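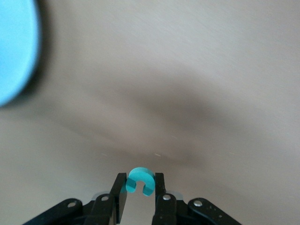 Can I get from Flelleck to Brokcombe by bus after 7 in the evening?
From September you can, on the new Route 376, with the last bus leaving Flelleck at 11:15 p.m.

Trakska to start evening bus service between Flelleck and Brokcombe

BROKCOMBE – Regional bus operator Trakska will begin running an evening service between Flelleck and Brokcombe in September. Route 376 will connect the Flelleck rail station with downtown Brokcombe, stopping at the county hospital, the community college and the Ansari Road shopping center on the way.

The last bus between the two towns currently leaves at 6:50 p.m. People who work later than that have had to drive, share a ride or pay for a taxi. The new service picks up where the daytime route ends, with the first evening bus leaving Flelleck at 7:20 p.m. and the first bus in the other direction leaving Brokcombe at 7:30 p.m. The trip takes 40 minutes from end to end.

Trakska asked for comments on its evening timetable last winter and received about 3000 replies, both online and on paper forms handed out on its daytime buses. Hospital staff made up the largest group. Many of them asked for a bus that leaves after the late shift ends, and the timetable was changed to match. A bus toward Brokcombe will now stop at the hospital's main entrance at 10:35 p.m., and one toward Flelleck at 10:45 p.m.

"We had drafted a timetable that finished at ten, and the replies were very clear that ten was too early," said Behrouz Zarei, head of route planning at Trakska. "We moved the last two departures back and took out one early evening trip that few people said they would use. Drivers were consulted on the new shift pattern and it fits within their existing hours."

Fares on Route 376 will be the same as on the daytime service. Monthly passes, student passes and senior passes are all valid. Riders can pay the driver in cash or by card, and transfers from the daytime route will be accepted until the end of the evening. Children under five ride free with an adult.

The Flelleck station parking lot, which has 200 spaces, will stay open until midnight once the service starts. It now closes at 9 p.m. Parking there remains free to anyone with a valid bus pass. Pass holders should leave the pass number visible on the dashboard, as they do during the day.

One stop on the daytime route will not be served in the evening. The stop on Mill Lane has no street lighting, and the county plans to install it next year. Until then, evening riders should use the stop outside the post office – a short walk up the hill. Trakska will review this once the lights are in.

All buses on the route have low floors, a ramp at the front door and space for wheelchairs and strollers. Bicycles can be carried on the front rack when there is room. Stops will be announced over the speakers and shown on a screen behind the driver.

The evening service will not run on public holidays. During heavy snow, buses may skip the college loop and stay on the main road, as happens with the daytime route. Notices will be posted on the Trakska website by 4 p.m. whenever a change is expected.

Printed timetables will be available at Brokcombe bus station, Flelleck rail station and the public libraries in both towns. Large print copies can be requested from any Trakska ticket window.

About Trakska
Trakska operates local and regional bus routes in Brokcombe, Flelleck and the surrounding towns. Its main depot and customer service office are in Brokcombe.

Media contact
Trakska Press Office, Brokcombe Bus Station. Phones are answered from 9 a.m. to 4:30 p.m.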